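Robot Cell Operators and Sorters Wanted – Gravent, Granside site

Start in July. Two shifts, days and evenings. No degree needed, no robot background needed. Read the whole thing before you write to us please, last time we got a lot of questions that were answered right here.

What the job is. Gravent sorts mixed small goods out of bowls and bins, 417 product types at last list. Until last year it was all hand work, standing, one bowl after another. Now the arms do the first pick and people set up, check, correct and teach. We run new picks in simulation first, then on the floor. You will be doing both, a couple hours at the screen and the rest at the cells.

The hard part for the arm is the odd shapes. Anything with branches or a stem, anything lying across the rim. Somebody has to look at the grip before it closes and say go or say no. That somebody is you.

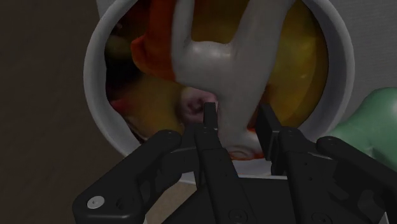 I was sure they'd have me out the door by spring, and what happened is I got moved to checking and my shoulder quit hurting, but I do miss talking across the table, it's quieter now and you should know that going in. – Nazma Talukder

We asked for comments from the crew and said we'd print them as is, so there it is. She's right about the quiet. We put the cells closer togehter in the spring and it helped a little.

What changed for people, short version:
Less lifting and reaching. More watching, more screen.
Old sorter grade and new operator grade now on one pay scale.
Three paid weeks of training, on shift, not after.
You can stop any arm at any time and you don't write a report for it.
Pick rates belong to the cell. Not used in your review.

What we need from you:
Good eye, patience, OK with saying "I don't know, stop it."
Basic computer use. The cell software is Cirkurard, we teach it.
Able to stand part of the shift. Stools at every cell.
Some hand sorting still – when a cell is down we go back to the tables, everybody, leads too.

Cells are small, one arm to a round table, and you learn the reach of the arm before anything else. Which way the elbow swings, what it passes over, where your hands don't go. First week is mostly that. Trainer is Weidong Duan, day shift, evening people come in on days untill they're signed off.

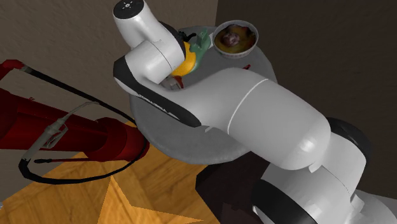
Will the robots take this job too in a couple years?
We can't promise forever. What is in writing: 920 paid hours minimum for every new hire, and if a cell needs fewer people you get first pick of openings at the Yin building before they're posted outside.

How to apply. Come by the Granside front desk before 3 in the afternoon, or mail a short note with your name, shift you want and any sorting, kitchen, packing or warehouse work you've done. Resume fine but not required. We do a short tryout at a cell, paid, bring closed shoes. Ask for Weidong.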